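Section 6. Tidy-Up Task: Setting Up and Running the Simulated Trial

6.1 Purpose

The tidy-up task tests whether a trained policy can put small loose items into a tray. It stands in for a group of chores that customers ask about most often: clearing a desk, returning parts to a bin at the end of a shift, putting toys away. Run it in the Sestirance simulator before you attempt any of the physical tasks in Section 7.

A passing score does not mean that the arm is ready for a home or a shop floor. See 6.6.

6.2 Before You Start

Confirm the following:

– Sestirance is installed and the license check has completed.
– The Kandarik arm model is loaded. Older arm models will open but the gripper limits will be wrong.
– At least 30 GB of disk space is free for episode recordings.
– The policy file is in the "policies" folder. Policies trained on the Magalhães object set must be converted first (see 4.3).

Caution: Do not run the simulator on a workstation that is connected to a live arm. Commands sent to the simulated controller can reach the real one if both use the default port.

6.3 Loading the Workspace

1. Open Sestirance and select Tasks, then Tidy-Up.

2. Select the layout "Tray and Blocks." The layout places a tray and blocks on a flat table surface. Positions are drawn again at each reset.

3. Set the color scheme. The default is "Matched," in which the tray and the blocks have similar colors. Use "Contrast" only for debugging. Scores from the two schemes are not comparable and must not be averaged.

4. Select the gripper camera as the active view.

5. Click Reset. Wait for the status line to read "Settled" before continuing.

6. Check the view. The tray must be fully visible and empty, and both gripper fingers must show at the bottom. A block may be partly out of view at the start. This is allowed, and the policy is expected to deal with it. 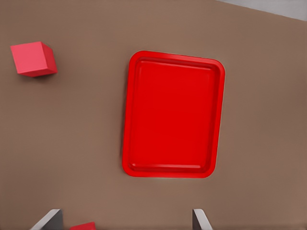
Figure 6-1. Gripper camera view, Matched color scheme. Tray empty, one block partly visible between the open fingers.

7. If the tray is not fully visible, click Reset again. Do not drag the tray by hand. Manual placement clears the random seed and the run cannot be repeated.

Note: The tray may be rotated with respect to the camera. Rotation is part of the test and should not be corrected.

6.4 Running the Trial

1. Set the number of episodes to 130. Shorter runs are acceptable for a quick check but will not be accepted in a Dalgate report.

2. Set the time limit to 30 seconds per episode.

3. Enable Record Failures. Recording every episode is possible but fills the disk quickly.

4. Click Run. The arm opens the gripper, moves to the first block and attempts a grasp.

5. Leave the workstation alone until the run ends. Moving the camera view during an episode invalidates it – the policy reads the same view that you see.

6. When the run ends, save the log before you close the task window. Closing the window deletes unsaved logs without a warning.

An episode counts as a success when all blocks rest on the tray floor and the gripper is open and clear of the rim. A block leaning on the rim is a failure.

6.5 Common Problems

The gripper closes on nothing. The policy has misjudged height. Confirm that the converted policy uses meters. This accounts for most of the failures reported to us.

The gripper pushes the tray. The approach path is too low. Raise the clearance setting by 9 mm and repeat the run. Record the new value in the log header.

The policy goes to the tray instead of a block. Common in the Matched scheme. Run six episodes in Contrast. If the fault goes away, the policy depends too heavily on color and should be retrained.

The arm stops with a block in the gripper. Check the time limit first. If it has not been reached, send the log to support.

6.6 Reading the Results

The score shows how well the policy handles rigid blocks with plain faces on a clear surface. It says little about cloth, cables, open bottles or anything that bends or spills. Chores of that kind are still done poorly by every policy we have tested, and we do not recommend unattended use for them.

Speed is also outside the score. A person clears this layout in a few seconds, and a policy that passes may need most of the time limit. For end-of-shift bin work this is often acceptable. For household use it is usually the first complaint.

Questions about scoring should go to Omar Harb, Dalgate test group. Include the log and the policy file name.

Section last revised 2023-10-13.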